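Dustwood, series two: progress report to Udico
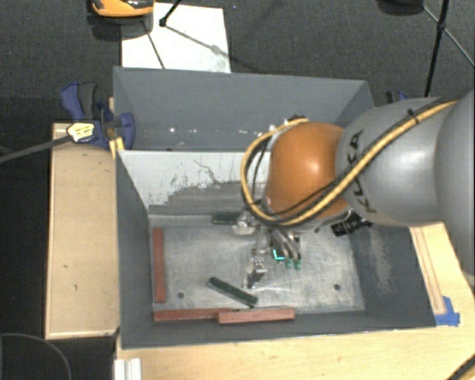

By Adhiambo Were, series producer
19 July 2024

You asked for a plain account of where the second series stands, so I have left out the adjectives the publicity people like. We have four scripts locked and a fifth in a state its writer calls finished. I have read it twice and would not call it that. The middle still leans on a phone call between two characters who, by that point in the story, are not speaking.

Casting is where I have most doubts. Follix, the agency handling our lead, told us in May that terms were agreed "in principle". We have yet to see a signature. Their latest note speaks of warm feelings on all sides — I would swap those for a start date. If there is no contract by the end of next month, I want your permission to approach the second name on the list, and to do it openly.

The proposed Ryu spin-off is a separate matter. I know the channel is keen. The character tested well with viewers, but he was on screen for more than four minutes in only one episode, and what people liked may well have been how little he said. A half-hour of him every week is a different thing. I would pay for a single pilot script and hold the rest of the money back.

Spending is on plan so far, though that means little before filming starts. The costly weeks are all ahead of us, and the night shoots have been priced on last year's crew rates. I have asked for new quotes and will send them on without rounding them down.

The podcast tie-in has cost us very little and, as far as I can tell, brought in very little. Its makers count downloads. I asked how many listeners went on to watch an episode and was sent a chart about downloads.

The next payment falls due on delivery of the fifth script. Please hold it until I confirm in writing that the phone call has gone.

Filed under: Television, Funding reports
Get our production news by email. Unsubscribe at any time.
Contact us | © Dustwood production office | Back to top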